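Evdokia Lambrakis spent most of January trying to make her simulator worse. Her group at Drirenari trains grasping policies on rendered wrist-camera views, and the clean ones had taught the robot to expect sharp edges.

So she blurred them. The method, called Ukeo, softens each rendering by a different amount and leaves the policy to work out where the gripper is.

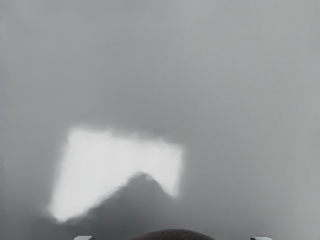

Training takes 1000 renderings per object and 16 hours on one machine. In 300 trials on the real arm, the blurred policy missed 3 grasps. Zoi Lazaridis, who ran the trials, wants to try shiny parts next.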